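Pricing at yard sales: stickers or "make me an offer"?
By Priya Kowalczyk, November

We did the Clindard Street sale again this year, nine households, one shared sign, and the usual argument about whether to put prices on things. I am pro sticker. I have been pro sticker through three of these sales and I have the gummy thumbnails to prove it.

Total take for our driveway was $102, of which the bread machine was twenty. The toys went for quarters, when they went. 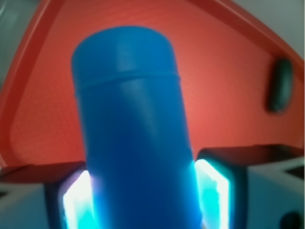
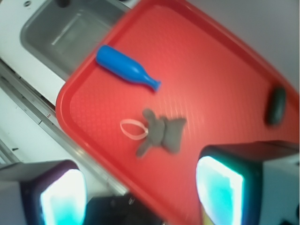 My neighbor across the way priced nothing. He sat in a lawn chair and said "make me an offer" to every living person who came up his driveway, including a kid who offered him a leaf. He says he beat us. He won't say by how much, so I'm treating that as a rumor.

So, settle it. Stickers or offers? And does anyone have a way to get through the first hour without being rude to the people who show up at 6:15 for an 8:00 start?

---

gravelboat wrote:
Stickers. If I have to ask the price of a colander I will leave and buy a worse colander at full price before I ask a stranger what he wants for his.

---

tuesdaysoup wrote:
Offers, every time. You put $3 on a lamp and you will get two. You say nothing and some guy opens with five, feels guilty about it, and pays five. I've seen grown adults negotiate themselves upward.

---

gravelboat wrote:
Where is this? I would like to sell lamps there.

---

tuesdaysoup wrote:
Achterberg, over by the water tower. Bring lamps.

---

Nan_in_Nastham wrote:
I've run the church one in Nastham long enough to have opinions on both. We tried no prices one spring and the line to ask what things cost was longer than the line to pay. Half of them were asking about the same gravy boat. We had close to 3000 paperbacks and a woman asked me the price of four of them individually, and then asked if there was a discount for four.

Prices on anything over a dollar. Everything else goes on a table with a sign for the whole table. You do not sticker a fork.

---

Priya K wrote:
I have stickered a fork.

---

Nan_in_Nastham wrote:
I'm sure it was a lovely fork.

---

halfpint_hal wrote:
Early birds: park your car across the bottom of the driveway until opening time. They'll walk around it, but they'll look a little ashamed.

Also nobody has brought up Priditz, where you list everything the night before and people reserve it. I moved 52 things that way last summer and was indoors eating a sandwich by 10.

---

tuesdaysoup wrote:
I used Priditz once. Eleven people reserved my patio heater. One of them asked if it was still available WHILE STANDING NEXT TO IT. Zero of them had a truck.

---

halfpint_hal wrote:
You have to set it to one hold per item. It's under settings, then more settings.

---

tuesdaysoup wrote:
I don't want to live in more settings. I want to sit in a lawn chair.

---

gravelboat wrote:
This is my whole problem with the offer crowd. You aren't selling anything, you're just holding court outdoors.

---

tuesdaysoup wrote:
And getting five dollars a lamp for it.

---

mrs_odd_socks wrote:
Kind of on gravelboat's side, but stickers only work if you mean them. My sister prices everything and then says "but I'd take less" before the person has even picked it up. She sold a sewing machine for the price of its own extension cord. At that point just put the stuff on the curb.

For kids' things we do fill-a-bag. Two bucks, grocery bag, whatever fits. It's the only part of the sale where people seem to have a nice time, and you would not believe what a determined grandmother can get into a grocery bag.

---

Nan_in_Nastham wrote:
Supply the bags yourself. We said "bring a bag" once and a man came with a duvet cover.

---

Priya K wrote:
OK, fill-a-bag is happening next year, with bags I hand out. The car across the driveway too, although ours leaks a little and I'll have to explain the spot.

Still stickering the good stuff. My neighbor has now put it about that he made "well over a hundred," which as far as I can tell could be $103, and he picked that number after somebody told him mine.

---

tuesdaysoup wrote:
Was he asked to make an offer?

---

Priya K wrote:
I asked him what he'd done with the leaf, and he said he'd countered with two leaves and the kid walked.

---

halfpint_hal wrote:
Could've reserved it.

---

gravelboat wrote:
Is the bread machine buyer happy? I've got one in the garage and I'm wondering if twenty was high.

---

Priya K wrote:
No idea, but she had cash in her hand and didn't look inside. I'd sticker yours at 25 and go down if it rains.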